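Cernar Tabletop Kit - parts, downloads and how I use it

Cernar is my little method for teaching an arm to pick the right thing off a messy table, and the kit is everything you need to try it on your own bench. I wrote it up at Hitau first and got so many emails asking "OK but what do I buy?" that I finally made a page for it!

The short version of the method: most training sets I'd used had one object on a clean surface, and my arm got really good at clean surfaces. Put a cup near the block and it fell apart. So Cernar records every pick with the clutter left in, and between picks you move just 2 objects (never the whole table). The policy sees the same stuff in slightly different company over and over, and it starts caring about the target and ignoring the neighbors.

The full set is 3295 picks, recorded over one very long October. It's included with the kit as a download, along with the training scripts and my notes, which are messy - sorry, I'm working on it. 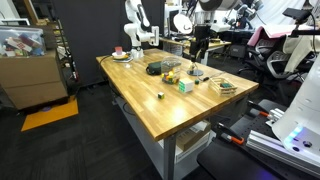
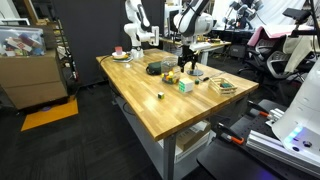

Choosing objects is the part people write to me about most, so let me go on about it for a bit. You want things that differ a lot in size and stiffness, and you want at least one pair that's easy to mix up. Small cubes are my favorite for this. The white puzzle cube with the green patches and the tiny cubes lying near it are a great test, and the jar full of little colored ones right behind it makes it meaner still - a policy that only learned "green" will happily head for the wrong thing. Soft items like a zippered pouch go in too. They never sit the same way twice, which drives me nuts and is great for the data.

What's in the box:

Object set, bagged and labeled
Printed layout cards, 113 of them, for deciding what moves next
Divdale table clamps, one pair
Download code for the picks and scripts

You supply the arm, the gripper, the cameras and the table. I've kept the scripts pretty plain, so swapping in your own arm mostly means editing one settings file (the Echeverri driver has its own branch, use that one if it applies to you).

As for results, on layouts the policy had never seen, my clutter-trained version missed 5 picks in a run of 113, one per card. I haven't tried stacked objects yet, and see-through ones still give me trouble, so please don't buy it for those.

Kits ship flat. If a card is missing, write to me with the number of the one before it and I'll mail you a replacement.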